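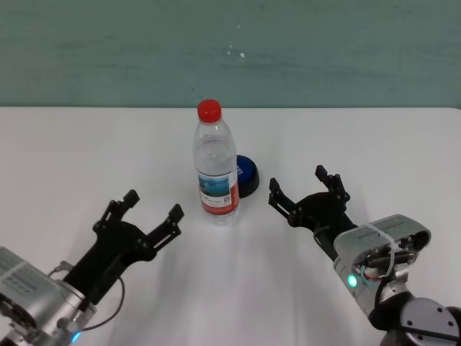
I love a good witness. I covered the criminal courts in Omden for years, and the person who could say plainly what they saw, and just as plainly what they didn't, was always the best part of my day! It sounds easy. Put a bottle of water on a bare white table and anyone will give you the red cap and the clear plastic. Ask them an hour later which side of the label the red was on and you'll get a very confident answer from people who never looked. Now swap the bottle for a man running out of a pharmacy, and you see why I think every high school in the state should teach this stuff.

By Ffion Meredith
August

I mean really teach it, with a grade at the end. We teach kids what to do in a fire. We teach them to call for help. Then something awful happens on Serrano Street, 86 people have it on their phones before the police tape is up, and hardly any of them can tell a detective which way the car turned. They were watching it through a screen (I've done it too, I'm not proud).

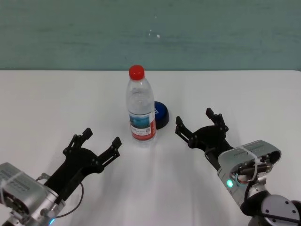 2 min read

The robbery on Serrano Street last Sunday is the one everyone's talking about, and I get it, the clip is gripping. It had 2,000 comments by dinnertime. What cracked the case open for the investigators, though, was Hicham Slaoui, who sells phone cases across the road and wrote down half a license plate on the back of a receipt. Half a plate! With a ballpoint pen! I wanted to hug him. He told me he did it because his old boss made everyone keep a notebook by the register, and the habit stuck.

So that's my pitch: give everybody the habit. Write it down right away, before you talk to the person next to you. Put the time on it. Leave a blank where you don't know. Detective Filipa Louro spoke to a class at Skirkel High in the spring, and she had the students do exactly this after two strangers walked in and argued by the door. The kids were thrilled, and also horrified at how much they'd made up.

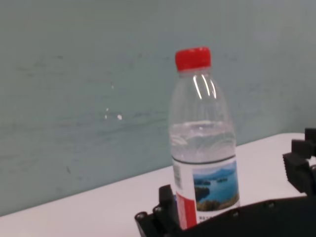
Video has its place, and I'd never tell anyone to stop filming if it's safe. But a clip bends things. It starts late, it's shot from one spot, and the sound is mostly the person holding the phone. Look at a wall through a bottle of water and the wall goes wavy, even when the water is perfectly clear. A jury deserves the clip plus somebody who was standing there and wrote down the rest.

The school board takes up next year's electives this month. Go to the meeting, bring a neighbor, and ask for this one by name. I'll be in the front row with my notebook, and I've got spare pens.

Filed under: Opinion, Crime & Courts
Last updated: August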